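From: Embla Björklund
To: Drimell household history list
Date: 2024-07-01
Subject: Re: Whitewash recipes and the Hatby account book

> I have been through the second half of the Hatby account book and there
> are nine or ten entries for lime, but only one says what it was for
> ("for the dairy and back passage"). Does anyone know whether houses of
> that size bought it slaked or did it themselves? Also, there is an entry
> for "size, 2 lb" next to one of them and I can't tell if the two belong
> together. The clerk did not rule his pages and the lines run into each
> other. If anyone has the Drotimwood papers handy I would be glad of a
> comparison.

I have the Drotimwood papers here, or my notes from them, so I can answer part of this.

Drotimwood bought quicklime by the bushel and slaked it in a pit behind the wash house. The pit shows on the estate plan, marked only "lime," and the accounts pay a laborer for "drawing water to the lime" every spring. I have not found a single entry there for slaked lime or putty bought in. Hatby was a smaller house and closer to the kilns, so it may have been different, but I would start by looking at the labor payments in the weeks after each lime entry. If somebody is paid for carrying water or for sieving, that is slaking.

On the size, I think your two lines do belong together, with one reservation. Size in whitewash was common for indoor walls that people brushed against, because plain limewash rubs off on clothes. For a back passage it makes sense. For a dairy it makes less sense, since glue size goes bad in damp rooms and smells, and a dairy was washed down all the time. So either the clerk lumped two jobs into one entry, or the size was for the passage only. It could also be for distemper, made with whiting and size and no lime at all. Look for whiting nearby. Clerks who knew nothing about the work used "whitewash" for both.

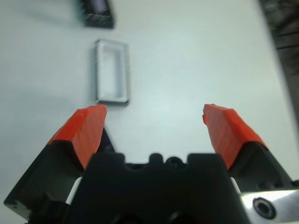 Mixing is where the written recipes are weakest, and I want to say something on that as several people asked last September. Nearly all of them give quantities by the pail and then say "to the thickness of cream" or "of milk," and leave it there. I have tried four of the printed ones on scraps of plastered board. The thickness matters far more than the proportions of the extras. Anyone making up a test batch should do it in a wide open container where the brush can reach the bottom, and a white one like the one in the photo has a drawback, in that thin wash is hard to judge against a white wall. I use a dark crock for that. Lime sinks fast, too, so the wash has to be stirred every few minutes, and the last inch in the pail is always thicker than the first.

My results, such as they are. The plain wash in thin coats held best. It looked like nothing at all when it went on and turned white overnight. The one with salt stayed damp-looking for days in wet weather. The one with tallow went on badly until I learned to add the tallow while the lime was still hot from slaking, and after that it shed water well enough that I would believe it was used outdoors. The skim milk one was fine, but it smelled for a week and my sister complained.

None of this proves what was done at Hatby. It does give some idea of which entries to take seriously. Tallow bought in the same week as lime is worth a note. Salt is useless as evidence because a house bought it for everything.

Two references from my notes, for anyone working through the same material:

Drotimwood estate papers, bundle 445, laborers' payments. The lime entries are mostly in the back, after the hay.

Myklebust letters, item 1014. The housekeeper complains that the men have whitened the scullery "so thin that the old smoke comes through it," and wants it done over before the family returns. She also says they used the good brushes. It is a short letter and the ink is poor on the second page.

The Myklebust letter is interesting for the smoke. Soot and old smoke do come through limewash, however many coats go on, and the usual answer was to scrape back first. I would like to know if anybody has found payments for scraping. I have not, but I was not looking for them the first time through and I may have passed over them as general cleaning.

One more question back to you. Does the Hatby book name the man who did the work? At Drotimwood it is the same two men for years, and they turn up again as paid hands at neighboring farms - always in spring, always for lime. If either name appears in your book I could match up the dates. I can send the names off list, along with my transcript of the bundle. It is typed up but not proofread.

Embla Björklund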